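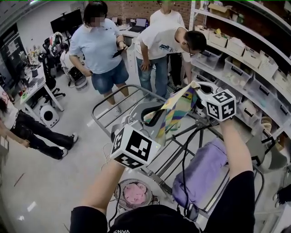
Folie 7: Der Wäscheständer, unser unterschätzter Freund

Jetzt wird es häuslich, und darauf habe ich mich den ganzen Vormittag gefreut! Kurz warten, bis alle wieder sitzen, dann langsam anfangen.

– Frage ins Publikum: Wer von Ihnen hängt Tücher über eine Stange, und wer nimmt zwei? (Zeit lassen, da kommt immer etwas.)

– Das gestreifte Tuch zeigen: Gelb, Grün, Lila, Blau, Blassrosa. Bei so vielen Farben rate ich zum ersten Waschen allein, auch wenn es einem um das Wasser leidtut. Anfassen möchte ich es an der oberen Ecke und dann erst einmal hängen lassen, ganz in Ruhe, damit der Stoff von selbst fällt.

– Das fliederfarbene Tuch liegt gefaltet über dem Ständer. Zum Ablegen wunderbar, zum Trocknen bitte aufschlagen, sonst bleibt die Mitte klamm. Meine Mutter hat mir das bestimmt 24 Mal gesagt, und recht hatte sie.

– Der Ventilator: steht am Boden unter dem Metallgestell und schaut nach oben. In kleinen Räumen mache ich das den ganzen September hindurch so, auf niedriger Stufe. Kabel zur Wand hin legen, bitte, man bleibt so leicht hängen.

– Falls Zeit ist, zum weißen Regal überleiten: unten die durchscheinenden Kästen mit den dunklen Griffen, weiter oben die Körbe. Tücher gehören für mich in die Körbe, weil man schnell hineingreifen kann.

Danach übergeben an Nomvula Mabuza, sie übernimmt Bettwäsche und Spannbetttücher. Wasser nachschenken nicht vergessen.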